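Review: the Zetside trash can that opens by itself, after 27 weeks

I did not want a trash can that opens by itself. I have a foot. The foot has opened every can I have owned since college, and I never once had to charge it. But the hinge on our old Baretti gave up in May, the lid started landing on people's knuckles, and the Zetside was on sale, so I now own a bin with a power button.

Setup took me most of an evening. The can arrives in one piece, the lid arrives in another, and the instructions arrive in a language I would call Diagram. You put in 4 batteries (not included, naturally), click the lid on, and then stand there waving at it like you're trying to get the check.
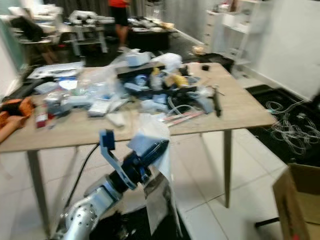 The liner ring is the best part, so let me be nice about it first. You thread the bag through, fold the edge over, drop the ring, and no plastic hangs out the sides. My Pekon, which I had in the last apartment, let the bag slide to the bottom every time I threw out a melon rind. The Zetside holds on. I have put coffee grounds, wet noodles and a whole failed lasagna in there and the ring did not budge.

Any ordinary tall kitchen bag fits. Zetside sells its own, at a price I would expect to pay for a scarf.
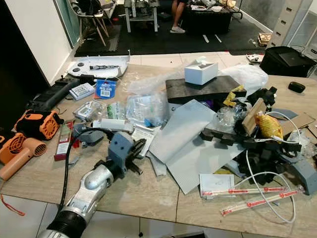 Siiri Rebane
Home and Kitchen Editor

Now, the sensor. It sees a hand from the front very well. It also sees the dog, the dishwasher door, and anyone on the way to the fridge, and it greets them all with a slow, hopeful lift of the lid. At night you can hear it from the bedroom. There is a switch on the back to turn the sensor off, and then you have a can with no pedal that you open by hand, for three times the price of a can with no pedal that you open by hand.

What it doesn't see is a plate. If you come in from the side with a plate in each hand – and that is the only time I truly need a lid to open without me – it sits there and thinks. I have learned to bow slightly so it catches my forehead.
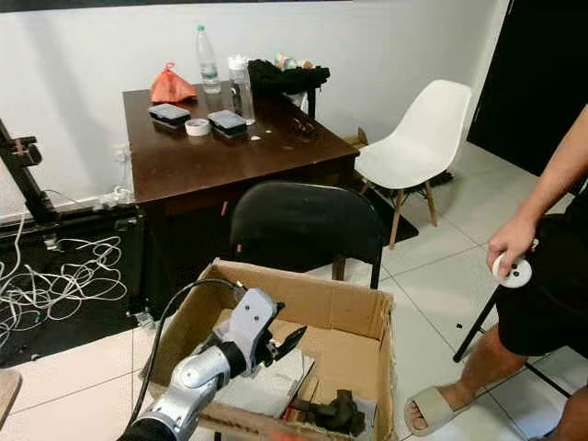

Desmond Zamora wrote in to say mine must be too close to the wall. He moved his out by a hand's width and it hasn't missed a plate since, though it now opens for the ceiling fan. I tried it. We don't have a ceiling fan, so I got the better half of the deal, and the side approach works maybe half the time.

Cleaning is fine. The steel wipes down with a damp cloth and holds fingerprints no worse than the fridge does. The rim under the lid collects a brown line of something I have chosen not to look into, and you can't rinse it, because the motor lives there. Cotton swabs. I know.

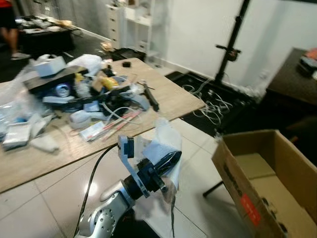
Page last changed: January 19, 2022

Battery life has been better than I feared. The box promises 800 openings a set, and with our dog we must go through more than that, yet I'm only on my second set. When they run low the lid goes up halfway and stops, like someone who has forgotten why they came into the room.

If you cook with raw chicken a lot, or have a bad knee, I'd say buy it and keep it off the wall. If you have a working foot, the Değirmenci pedal can is cheaper, quieter and takes the same bags, though its lid comes down hard enough to wake a guest. I'm keeping the Zetside for now. The dog likes it.

3 stars out of 5.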